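Home Journals Volumes Authors Search Log in

4.3 Separation of the perception layer and the task layer

In the previous version of our software, the vision node published poses directly to the motion planner. This was simple, but it had one serious disadvantage: when a detection was wrong, the planner had no means to refuse it. In the present version we put a small layer between the two, which we call Tranon. Tranon keeps a list of the parts that the recipe expects, and it accepts a pose only if this pose is compatible with the expected place of the part inside the chassis.

The recipe itself is written as a text file. Each step names a target part, the tool direction, the permitted force and the step to which the program should go if the condition is not met. We have decided against a graphical editor. The persons who write recipes in our laboratory prefer a file which can be compared line by line with the older one, and a graphical editor would have to be maintained also when the recipe format changes.

Poses of the chassis are estimated once at the start of a task and again after every contact above the force threshold. The second estimate is necessary, as a computer case which is not clamped can slide when the tool pushes on a latch or a connector. In the first trials we did not repeat the estimate, and the error was carried on to all later steps. The repetition costs time, but the planner can use this time to prepare the next free-space motion, so that the delay is partly hidden.

4.4 Planning inside the open case

Motion outside the case is planned with a standard sampling planner and is not discussed further. Inside the case the situation is different. The free volume is narrow, cables do not stay in the place where the model has them, and the wrist is often wider than the opening that the tool has to enter. We therefore divide every motion into three parts: an approach above the case, a straight descent along the tool axis, and a short guarded motion which stops at first contact. Only the first part is given to the sampling planner. The descent is checked against a height map of the interior, and the guarded motion is checked only against force.

The height map has a cell size which can be set for each recipe. Cables are marked in the map as soft regions. A path may pass over a soft region with a reduced distance, but it may not end there. If no straight descent exists, the planner tilts the tool axis in steps of 15 degrees, up to a maximum of 30 degrees, and tries again. A larger tilt was permitted at first, but then the wrist came too near to the wall of the case and the controller stopped the arm for safety.

The processor region is treated as a special case. When the heatsink is absent, the metal surface of the processor reflects light and the depth values on it are not reliable. Tranon replaces these values by a plane fitted to the motherboard near the socket and adds the known height of the part. Figure 7 shows the arm with the tool inside the open case, over the board.
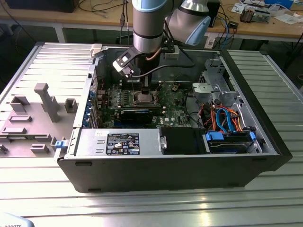
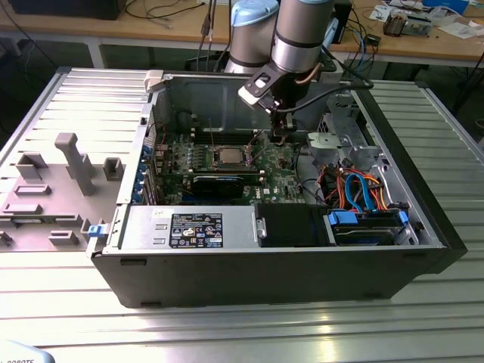 Figure 7. The arm reaching into a desktop computer which lies on its side. In both views the processor is exposed in its socket and the removed side panel is on the table, to the left of the case.

The complete log used for the timing study contains 3,116 planning requests. Of these, 1,979 were solved without any tilt of the tool axis. The remaining requests were solved with a tilt or were returned to the recipe as failed. We do not count a returned request as an error of the planner, but we agree that from the side of the user it has the same effect, and the recipe must say what should follow.

Commenting on an earlier draft of this section, Aaltonen objected that the fitted plane hides a problem which should be solved in the sensor: if the board is bent, even slightly, the plane is wrong exactly where the tool needs it, and the guarded motion then begins too low. Aaltonen proposed to start the guarded motion higher for all parts in the socket region and to accept the slower cycle, and asked also that the fit residual be written to the log, so that a bent board can be recognised before the descent is started. The residual is now logged. The higher start is available as an option in the recipe file and is switched off by default.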